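Search this site
Type and hit enter

The Battery Drawer, Part 3

By Stella Kaijage
2024-11-24

Every house has a battery drawer, and ours had quietly become a battery cupboard. I had been putting off dealing with it since March, when the kitchen clock stopped and I tried eleven batteries before giving up and telling the time by the oven.

The system I settled on is not sophisticated. Red bin for the dead ones, blue bin for the ones with some life left. My sister wanted a third bin for "maybe," and I told her that a maybe bin is just a drawer with better posture. We have not discussed it since.

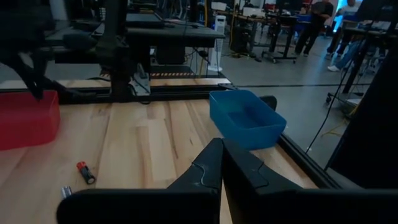 Red bin, blue bin, and a battery awaiting its verdict.

I do like sorting on a butcher-block top. Batteries roll, though, and they roll toward whichever side you aren't standing on. Lay them at an angle to the grain and they mostly behave - mostly.

The cheap tester I ordered has a needle that hovers between "good" and "replace" like it's waiting for me to blink first. I've started siding with the needle's mood. If it looks tired, so am I, and off it goes.

Next weekend is chargers, of which I own many and recognize two. If anyone knows what a round plug marked "Pulel" belongs to, please write.

3 comments
548 shares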